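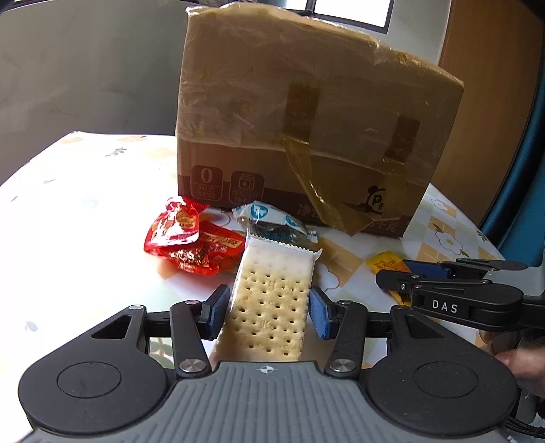 Packaged snacks and a cardboard box on a patterned tablecloth, with two hand-held grippers.

Clorano is the annotation and replay package published by Emulico for teams that train manipulation policies from hand-held gripper recordings. Our department assessed the current release in April, using 174 recordings of packing work on a single workstation.

Import is dependable. Left and right streams are matched on loading, and only 4 recordings required manual alignment. The timeline is clear, and segment labels such as "approach", "grasp" and "release" may be edited without reloading the file.

Object tracking is less even. Rigid cartons are followed well. Glossy wrappers and transparent film are not, and the mask tends to spread into neighbouring items under strong daylight.

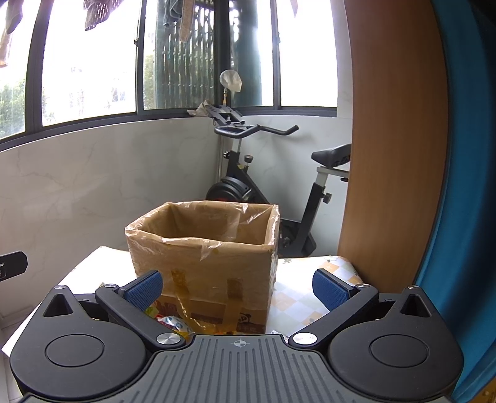
The planning export was tested against the Górecki motion library. Trajectories arrived complete, although gripper width is written in a different unit from position and must be converted by the user. The manual does not mention this.

Sessions above 3,000 frames became slow to scrub. Clotow, the competing package, handled the same files smoothly but offers no export for paired grippers.

Recommended for two-handed work, with reservations on tracking.
Rating: 4 out of 5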